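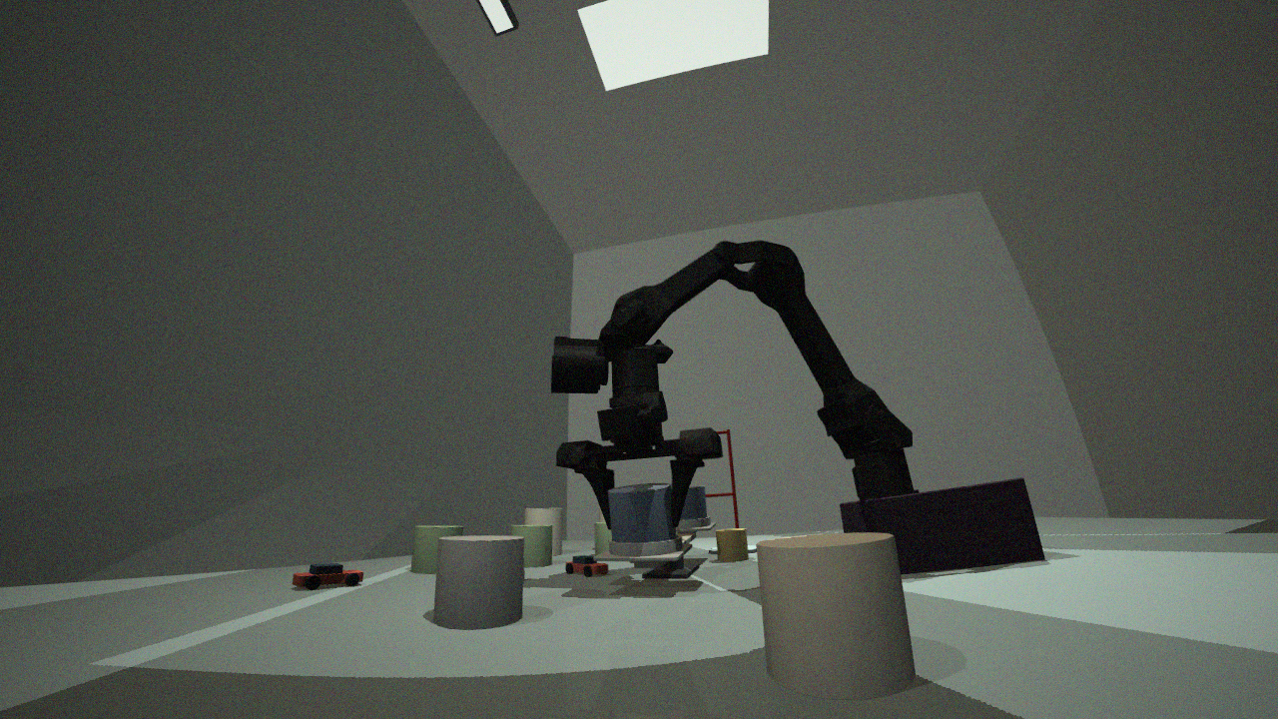 Etaline Folding Step Stool, two-step model
Posted 2019-02-22

I have wanted a decent step stool ever since we moved into the house on Swanson, where whoever put up the kitchen cabinets must have been a very tall person. I finally bought the Etaline in June, after wobbling on a dining chair one time too many, and I've used it nearly every day since!

It cost me $30 at Pokiletti, the little hardware store next to the bakery (go early, the parking is awful). My sister has the Utine, a bit cheaper and a nice shade of green, but the top step always felt narrow to me and I never liked standing on it in socks. The Etaline has room for both my feet and then some.

It folds flat enough to slide in beside the fridge, and I can carry it up to the linen closet with one hand – even with a stack of towels in the other.

Two small gripes. The latch was stiff for the first 2 weeks and pinched my thumb, and the rubber feet left faint marks on our pale vinyl, though a damp cloth took them right off. I'd still buy it again, and my mother has already asked for one for her pantry.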